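Kallov 80 Dive Light: A Season of Wreck Diving With It

I bought the Kallov 80 in June, right before our club's trip to the Mimden, and it has been in my gear bag on every outing since. If you don't know the Mimden, she's an old coastal freighter lying on her port side off Workau, broken just behind the bridge, and the holds are dark enough that a poor light spoils the dive. So I figured she'd be a fair place to find out whether I had spent my money well!

First, the beam. The Kallov has two modes, a tight spot and a wide flood, and you switch between them by turning the head a quarter turn. I was a little worried about doing that in thick gloves (the water up here never gets what I would call friendly), but the ring has deep grooves and I only fumbled it once, on the very first dive. The spot is lovely. It reached right across the forward hold and picked out the ladder on the far side, and I could signal my buddy with it without any confusion. The flood is softer and a touch yellow, which I like for looking at the anemones along the rail, though I know some divers who want everything blue-white and will grumble.

Battery life has been good. I get two long wreck dives out of one charge on the high setting, with enough left to poke around under the jetty in the evening. Charging is slow, though. Put it on before supper and go to bed, that's my advice. The little charge indicator is red until it's green, with no stage in between, and I do wish they had given us some idea of how far along it is.

It cost me 400 dollars, and the version with the spare battery was 500. I went back and forth over that for a whole week and bought the plain one, and by August I was sorry. If you do more than a weekend or two a year, get the spare.

Now for the gripes. The wrist lanyard is flimsy and the clip opened on me while I was climbing the boat ladder, so I swapped it for a proper bolt snap the same day. The handle also sits a little proud of the body, and it snagged on an old net near the stern. It came free with a wiggle, but I'd think hard before taking it anywhere tighter. For the small passages I still carry my old Lindsay backup, a stubby thing with one button that has never let me down.

Care is easy enough. Rinse it in fresh water, wipe the O-ring, put on the tiniest smear of grease, and don't crank the head down too hard. I do mine at home in the evening with a cup of tea, and then I fill in my logbook while I still remember which way the current was running.
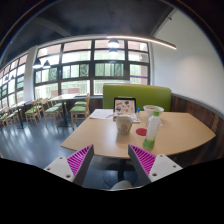 Who should buy it

Anyone who dives wrecks in murky water and wants one main light that can also manage a bit of sightseeing. For clear, shallow reefs it's more light than you need, and the Lindsay would do you fine for a lot less money. I'm keeping mine, and the spare battery is on order.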